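Tindville Rental Hall – fire and electrical walk-through, 2019-07-14
Inspector: Drita Shehu

- [x] Exit doors open fully
- [x] Extinguishers tagged. Last service in June.
- [ ] Posted occupancy limit. The sign says 400, the permit says 300. Replace it.

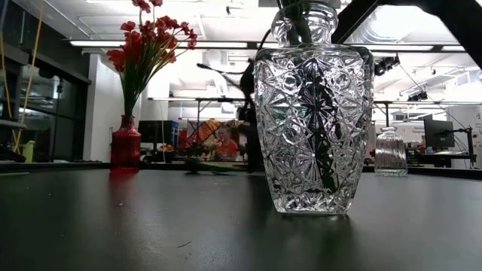 - [x] Emergency lights, test button held
- [ ] Back hallway outlet 38: cover plate cracked, tape is not a repair
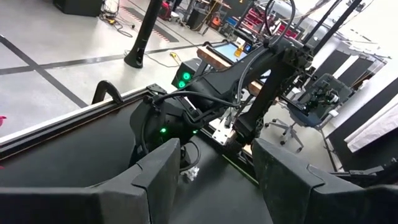
Cords and chargers: no extension cord may run under a rug or through a doorway. Cables looped along equipment, as on the black arm, get checked for worn insulation too – add a line to the form.

Recheck open items before the next rental.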